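Search this site Enter keywords Go

Print this page | E-mail this page

Simulator and gripper rules – frequently asked questions

Put together from questions that keep landing in the Nillcombe lab inbox. Covers the sim benches and the two Stelarer cells. If your question isn't in here ask Sebastião Macedo before you run anything, not after.

Do I have to use the simulator first?

Yes. Every new program, every time. Also any old program where you changed the speed, the fingers, the table height or the camera mount. Editing a comment doesn't count. Editing a "tiny" offset does.

How many clean sim runs before I can book a cell?

Seven in a row. A run that stops itself on a limit is not clean, start the count again. Don't stitch together four from one evening and three from the next with a code change in between – we do look at the logs.

What counts as a clean run?

No contact except the contact you planned. No joint limit warnings. Arm finishes at its park position. Fingers end in the state your run sheet says they end in.

What's the start state for a run?

Fingers open, nothing held. Target flat on the surface and clear of the edge. Save a wrist view before the first move and attach it to the run sheet, we want one per program at minimum. The checker should be able to tell from it where the target is and that the gripper is empty. 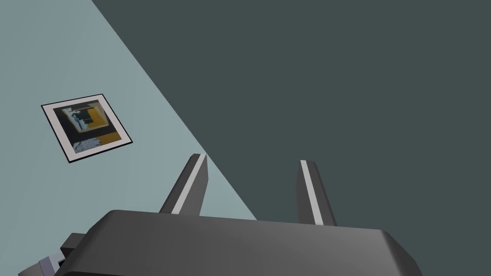
Simulated wrist view, fingers open and empty, card on the lighter surface at left.

Does the target have to be between the fingers at the start?

No. Off to one side is fine and usually better, as it shows your approach move works from a distance. It does have to be in view.

Can I use my own picture on the card?

Yes, but keep a plain border and a white margin so the outline stands out against the table. Don't use a pale card with no border on a pale surface and then email us about poor detection. Same card file in sim as you'll print for the real cell, please.

How close to the table edge can a target go?

Not closer than the width of one finger. In the sim it's easy to put a thing half over the edge and have it sit there happily. In the cell it goes on the floor, and then somebody reaches in for it, and reaching in is how we get incident forms.

What speed am I allowed?

In sim, whatever you like, except the last two of your seven runs have to be at the speed you'll use in the cell. First real run is slow mode with a hand on the stop. No exceptions for people who have done it before.

Who can sign my run sheet?

Anyone on the signers list who didn't write the code. Your project partner is not a signer for your project, even if they are on the list. Moriarty room staff can sign sim sheets but not cell sheets.

I only changed the finger pads. New sheet?

Yes. Different thickness means a different closed width. Measure the new pads, update the model, do the runs over. It's a dull afternoon but a short one.

The sim and the real gripper don't agree. Which one do I trust?

Neither untill you know why. Stop, park the arm, write down what you saw. Usual causes – old table height, old finger model, wrong units (more often than you'd think). Fix the model and go back to sim. Do not "nudge it" in the cell until it looks right.

Can I leave a job running and go get lunch?

In sim yes. In the cell no. One trained person in the room for the whole job, within reach of the stop button. On your phone in the doorway isn't in the room.

Can two groups share a booking?

Yes if both names are on it and only one program is loaded at a time. The second group re-does the start checks. Don't inherit the first group's start state, things get bumped.

What about overnight sim batches?

Queue them after 8 pm on the Ulum server, pull your results off in the morning. Batches left over a week get deleted. Name the folder with your name, not "test" or "new test" or "final".

Do the rules apply to demos and visitors?

More so. Visitors stay behind the yellow line while the arm has power. Use a program that already has a signed sheet, nothing new on demo day. Colour of the day's sheet has to match what's clipped to the cell door.

Where do the run sheets go?

Scan to the shared drive, paper copy in the tray by the door. Sheets are kept 13 months. If yours is older than that treat the program as new.

I broke a rule by accident. Now what?

Tell us the same day. Form is on the back of the run sheet. Mostly you'll get a chat and a re-do of the sim runs. Not telling us is what loses you your access.

Is there training?

Yes, a short session in January and again when enough names are on the list. You need it for the cells. For sim only, read this page and the start-state bit twice, then ask for a login.

Can I suggest a change to these rules?

Please do. Send the rule, what's wrong with it and what you'd put in it's place. Last round of suggestions got us the finger-width rule, so it does work.

Print this page | E-mail this page

Contact the lab desk | Copyright Nillcombe Robotics Lab | Back to top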